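Nonby is hiring: weekend market lead (part time, Thursday prep shift included)

Posted by Hidayah Rahman, Nonby

OK so we need someone fast. Our current lead is moving out of state at the end of June and the fruit does not wait.

Who we are

Nonby is a small produce stand and subscription box outfit. We buy from growers within a half day's drive, sort it, pack it, sell it. Two markets on the weekend, box deliveries in between. Citrus in winter, stone fruit in summer, whatever the Sutanto orchard has too much of the rest of the year. 166 box members right now. Five of us on staff plus whoever we can talk into helping in August.

We rent the back half of the old Atov building, the side with the loading door. Parking is free but tight. If you drive a big truck, park on the street.

The job

You run the stand. That means:

Load the van Thursday afternoon with the dry stuff (tents, weights, crates, signs, scale). Produce goes in the morning of market.

Be on site by 5:30 am. Yes really. The market manager closes the gate at 6:15 and does not reopen it for anybody, ask me how I know.

Set up, price everything, keep it looking full. Restock all morning. Nobody buys the last three peaches in a crate so combine them.

Take cash and cards. Count the drawer at the end, write it in the book, text me a picture of the page.

Supervise one helper, two on the big weekends. Make sure they get a break and drink water.

Break down, drive back, unload, sweep out the van. Leftovers get sorted into keep, juice and compost. Please do the sorting the same day. Sunday's problem becomes Tuesday's smell.

Thursday prep shift

2 pm to about when it's done. Usually before 7. This is washing, grading and box packing with the rest of us. We play music, we argue over the music. You'll learn the grades here, so don't skip it even if the weekend stuff is what you came for. Small fruit goes in the kids' snack bags, medium in the boxes, large on the stand. Blemishes are fine. Soft spots are not.

What you need

Valid driver's license, clean-ish record. Our insurance will check.

Able to lift a 40 lb crate off the ground and onto a table, again and again, in the heat. Proper lifting please, knees not back.

Comfortable talking to strangers before coffee.

Some mental math. The card reader goes down at least once a month and then its you and a pencil.

Food handler card, or get one in your first 30 days (we pay for it).

You're around most weekends through the fall. Everyone has weddings and so forth, just tell us early.

Nice to have

Spanish or Malay or anything else our customers speak.

You've worked a farmers market before, or a busy counter of any kind.

You can back up a van with no rear window.

You know what a good persimmon looks like. Most people pick them too early and then complain to us.

Not needed: degree, cover letter, a resume that looks nice.

Hours and pay

Thursday prep plus Saturday and Sunday markets. Works out to 24 hours most weeks, more in August, less in January when we drop the Sunday market. $23 an hour for prep, $26 for market days. Paid every other Friday. Tips at the stand get split between whoever worked that day, leads included. There is a $1000 bonus if you stay through the end of the season, half paid in September and half at the last market.

Produce: take home what you want from the keep crate, within reason. Staff get a free box every week as well.

No health insurance at these hours, sorry. We do pay sick time and we pay for work boots once a year, up to a hundred bucks. Keep the reciept.
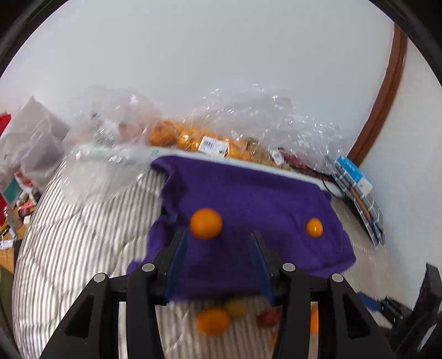

Two small oranges on a purple towel.

Trial shift

We do a paid trial before anyone says yes for real. One Thursday, one Saturday. You see if you can stand us, we see how you are with customers. Wear closed shoes, bring a hat and a water bottle, leave the nice jacket at home. Lunch is on us both days, tell me about allergies.

After that we both decide within a couple days. If it's a no, I will call you and say so. I hate when places go silent.

Getting started

Your first two market weekends you're paired with our current lead. She's written up the setup order, the price sheet and which customers want to be left alone. After that you run it and I'm a phone call away. I'm usually at the other market until noon, so text first, call if it's on fire.

We keep the schedule and the box list in Itness, it works fine on a phone and takes ten minutes to learn. If you don't have a smartphone we'll print things for you, not a problem.

How to apply

Send me a few lines at the jobs address on our contact page, or walk in with them. Tell me:

Your name and the best number to reach you

Which weekends you already know you can't do

Any job where you dealt with the public, and for how long

Your favorite fruit and how you'd sell it to somebody who doesn't like it (two sentences, don't overthink)

One reference. Former boss is best, a teacher or coach is OK if this is an early job for you.

Walk-ins: Thursday between 11 and 1, side door, knock loud, the fans are noisy. Please don't come during market to ask about it. I want to talk to you and I can't with a line going.

I'm reading these as they arrive and booking trials as I go, so earlier is better. When we fill it I'll put FILLED at the top of this page. If it doesn't say that, we're still looking.

We hire all ages 18 and up (van insurance again). People with gaps in their work history, people coming back to work, people who've never had this kind of job, all fine, write to me. If you need something set up differently to do the work, say so and we'll sort it out before the trial.

Also need August helpers, 11 hours a week, no driving. Same address, put HELPER in the subject line.

Thanks, Hidayah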